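4. REHEARSING IN THE SIMULATOR

Before the Flomimberg kit is allowed to swing a real arm in the shared workshop, you rehearse in the simulator. This rule dates from January, when Leena Kemppainen's first build met the paint shelf at full speed. The paint shelf has been moved. The rule stays.

You need a finished Section 3 (both arms paired, both grippers answering) and a computer with 20 GB free. Clear the disk first. The installer checks for space at the end, when it has already used it.

4.1 Loading the room

1. Start Premuvport and pick "Dining, wood floor" from the room list.

2. Wait for the arms to appear. On the workshop computer this takes long enough to make tea, and Lauri Niskanen has the mug collection to prove it.

3. Set the view to Torso and look toward the glass-topped table. You want the plate, the toy crocodile and the potted plant in view, with the white cup nearer to you than the crocodile.
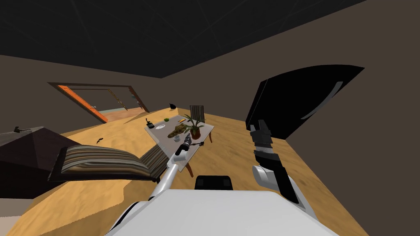 4. Set joint speed to 10 percent. The slider goes to 50. Leave it alone.

5. Jog each arm a little in every direction, one joint at a time. Write down any joint that goes the opposite way from its arrow. Fix these under Joints > Invert, and not by remembering.

NOTE: If the floor slopes like the deck of a ferry, check the tilt value under View before you go blaming the physics. Save the value you end up with, or you will meet the slope again tomorrow.

CAUTION: Unplug the real arms before jogging. Premuvport will cheerfully drive both sets at once, and only one of them has a reset button.

4.2 Checking the grippers

6. Switch the view to Wrist. The two light gray fingers should stand up from the dark gripper body.

7. Open the fingers all the way with nothing between them. Press Zero.

8. Close them slowly until the pads touch, then open them again. Do this 11 times. Ten would probably do, but the counter in the corner starts at one and Raimo Lehtinen wrote the script.

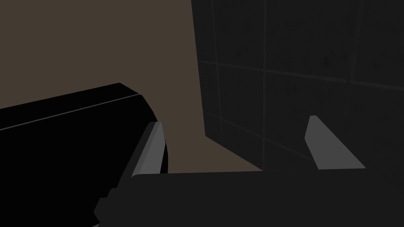
9. Compare the opening on screen with the number in the Grip panel. When the number changes and the fingers stay put, the finger joint has lost its name. Retype it exactly as printed in Section 3, capital letters included.

10. Press Save Profile. Give it a name you will recognize next month. The shared drive already has four called "final."

CAUTION: Do not zero the fingers against a wall or the furniture. The software accepts this without complaint and your real gripper will spend its first evening trying to crush the workbench.

NOTE: Dark surfaces can make it hard to judge distance from the wrist view. Go back to Torso before moving the whole arm.

Once the profile is saved, close Premuvport and carry on to Section 5, where the power supply comes out of its box. Have the fuse pack handy.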